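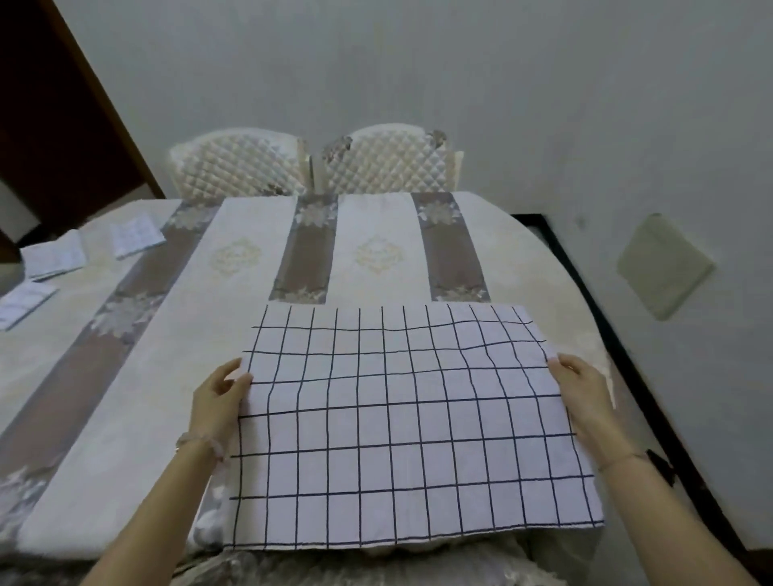 Checked cloth, held out over the bed

Laundry folders wanted, Rorville. Nonadura guest rooms, 2 people, mornings, start February. Cloths, sheets, bedspreads. Fold flat, corners matched, stack by size. No experiance needed, we show you. Standing most of the shift. Bring own lunch. Apply at front desk befor noon.

181 shares · 4 comments

is this the Grube road building?

Applied last week, no call yet

Do you take students

Bus from Kandmont stops right outside fyi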